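The gripper that would not let go

So I promised back in December that I'd write up the collision thing, and then I didn't, and then Eero asked me about it twice in one week, so fine. Get a coffee. It's a long one and I don't come out of it looking great.

Quick catch-up if you're new. I do simulated manipulation for fun and for a little bit of money. The money part is a small outfit called Plorkerville (three of us, all remote, all with day jobs), and we build household rooms for a virtual arm to practice in before anyone lets a real arm near a real shelf. You fill a room with stuff, you tell the arm to pick up a thing and put it somewhere else, and you let it run overnight. In the morning you have a pile of attempts and you go through the ones that failed.

Except this time I had a morning with no failures. Zero! 2000 attempts at "take the object off the shelf and put it on the table" and every last one was marked as a success. I was so pleased with myself. I sent a screenshot of the score to Helmi Kokkonen, who has been doing this much longer than I have, and she wrote back one word: "Suspicious."

I was a little offended, I'll admit. I'd spent the whole weekend tuning the grasp force, and I figured I'd finally gotten it right. I even started a draft of a very smug post about it, which you will never see.

Then I watched a few of the runs instead of reading the numbers. In the first one the arm came up, closed on the object, lifted it, set it down on the table. Great. In the second one it did the same, only when it opened its fingers the object stayed stuck to one of them. It just hung there in the air. The arm backed off, the object went with it, and at the very edge of the table it brushed the surface for maybe a tenth of a second. Success, said the log. 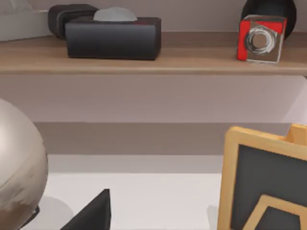 The success check was the first thing that was broken, and it was broken because of me. All it asked was whether the object had touched the table. It never asked if the object was still touching the table at the end, or if the gripper had let go of it. I wrote that check in about four minutes when I was building the first version of this room, meaning to come back to it. Meanwhile I was off fussing over the scenery, because that's the part I like. I'm the one who put a black tissue box up on the shelf with a puff of gray tissue coming out of the top, and I got that puff to sit in a nice low dome, and I was proud of it for days. The little red and silver cube with the hole in its face got an entire evening. The check that decided whether any of it meant anything got four minutes.

OK, so that's the checker. But why was the object sticking in the first place?

This took a lot longer. My first guess was friction, so I turned it way down, and then the arm couldn't pick up anything at all. Cube on the table, cube off the table, cube shot across the room like a watermelon seed. I turned friction back up. Sticking again. Jouko Riihimäki (hi Jouko, thanks for picking up the phone at dinner) thought the fingers might be closing past the surface of the object, so that the physics got confused about which side was out. He was close!

What was really going on: when I'd updated the arm, I had switched on a grasp helper. Lots of people use something like it. Once both fingers are in contact, it ties the object to the hand so it won't slip around from tiny solver errors, and when you send the open command it's supposed to untie it. My open command went out fine. But the helper was listening for the old command name, from before the update, and so it never heard a thing. The fingers opened and the knot stayed tied.

Why did some runs look perfectly normal, then? The helper also had a timeout, 30 simulated seconds, after which it dropped the tie by itself. If the arm was slow enough, the timeout happened to land at a moment when the object was sitting on the table anyway, and you'd swear everything was working. If the arm was quick, the object went along for the ride. So the better my controller got, the worse the real result was, with the score at a perfect hundred percent the whole way down. I had to go take a walk after I figured that one out.

I fixed the command name (one line, of course it was one line) and rewrote the check. It now wants the object resting on the table, the fingers clear of it, and nothing moving for 3 seconds. I ran the same batch again and success came out at 9 percent.

Nine! From a hundred! I laughed out loud in an empty kitchen.

The part that bothers me is that we had been getting ready to hand that controller over. Onni Kinnunen has a real arm on a bench, and he was going to load it up the following week. A real gripper doesn't have a magic knot, so most likely he'd have seen a lot of dropped stuff and sent me a rude message. But my controller had also learned to yank the hand away fast after opening, since nothing ever punished it for that, and I don't love the idea of that motion with somebody's face nearby. Onni keeps his speed limits low and his stop button close. I still should have caught it before it got anywhere near his bench.

A few things I do differently now. I watch up to 30 runs from every batch with my own eyes, including the ones marked good. I keep one deliberately hopeless controller around that just waves the arm at nothing, and if that one ever scores above zero, I stop and go look at the check. And Helmi gets to see the numbers before I brag about them.

The current version is sitting somewhere in the sixties, which I'm pretty happy with. Most of what's left is the cube tipping when the fingers catch it high. I have a theory about the approach angle and a batch running tonight, so I'll post the results once I've watched some of them.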